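This site uses cookies to remember your preferences. By continuing to read, you accept their use.

Household Robots and the Ordinary Kitchen

Last updated: 5 August 2020

Readers of this blog have asked when a machine will be able to take over the daily work of a home. My view has changed little since I first wrote on the subject in March. Machines can perform parts of many chores. They cannot yet be given a chore and left with it.

The distinction matters to anyone considering a purchase or planning a budget. At the Cirnberg plant, where I advised on packing equipment, a fixed arm placed jars into trays all day with very little attention. The jars arrived at the same point and faced the same way. When the supplier, Brosska, changed the lid by 2 millimeters, the line was stopped for most of a shift while the grip was adjusted. A new employee would have noticed the lid and carried on.

A home offers none of the order found on a packing line. Cups are left on chairs, drawers stick, and the person who emptied the dishwasher yesterday may have put the bowls in a different cabinet. Ovidiu Mihăilă, with whom I worked at Sandoval, proposed a test that I still consider fair. A machine should clear and wipe a kitchen counter in a home it has not entered before, with up to 75 minutes allowed and no assistance. I have not seen a system pass it.

Much of the present effort is carried out in simulation. The Fliltari project, whose reports I follow, ran 200 trials of a single clearing task in software before any hardware was involved. This is sensible practice. A simulated plate costs nothing to drop, and eight rooms can be tried in the time required to furnish one.
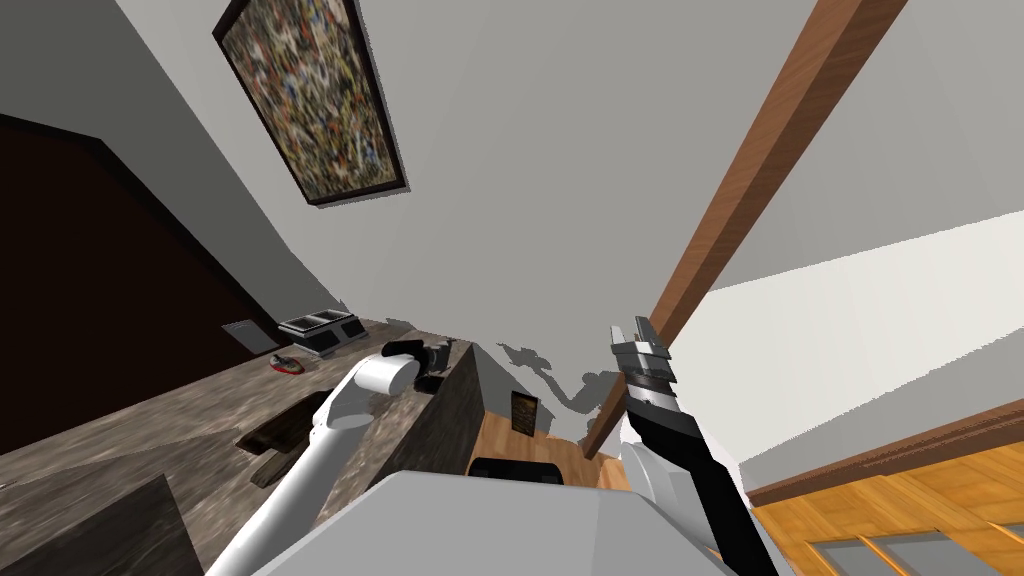
Clearing a counter remains, in my judgment, the most useful measure of progress, as it combines reaching, gripping and deciding where things belong. The simulated kitchen shows how much is involved even when few objects are present. A toaster-like appliance stands on the stone countertop with a small red object beside it, and one of the robot's two grippers is just above the surface near the corner of the cabinet. An appliance of that kind should normally stay where it is, while a small item next to it may need to be put away. A person settles such questions without effort, and the software must have some basis for doing the same.

I expect the shop floor to benefit well before the home does. Sorting, packing and simple loading are already within reach where the surroundings can be controlled. For the household, I would advise patience, and I would ask any seller to demonstrate the machine in the buyer's own kitchen.

Subscribe to the newsletter to receive new posts by email. You may unsubscribe at any time.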